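Display fruit

Display fruit is imitation fruit, usually molded plastic, used to dress shop counters, market carts, show kitchens and sideboards whose owners have given up on pears. It does not ripen or attract flies, and it is dusted about as often as real fruit is eaten.

Grapes are the standard choice. A bunch hides its own stem, fills a corner and forgives being dropped. Black and pale green are commonly paired, often with a plastic leaf and a bottle, in a slatted crate of unfinished pine. The crate suggests a harvest – the wheels underneath, where a cart is used, suggest otherwise.

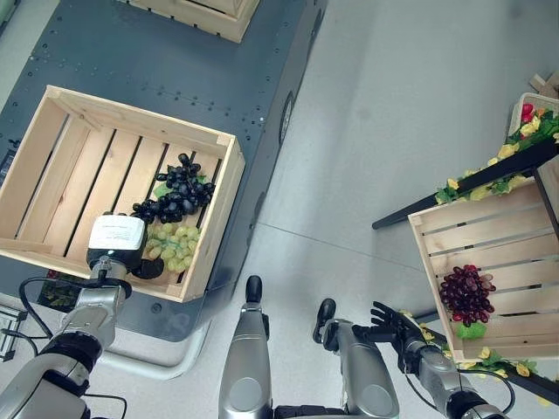

Ruoxi Bai disputes the whole arrangement, holding that one color of grape is enough for any crate and that the second only makes shoppers suspicious of the first. Dressers who favor the pairing reply that shoppers squeeze both anyway.

Placement

Bunches are normally laid toward one end, with the darker fruit behind. Slats showing between them are considered rustic. Slats showing everywhere are considered a budget.

See also: Wax fruit; Fruit crate; Still life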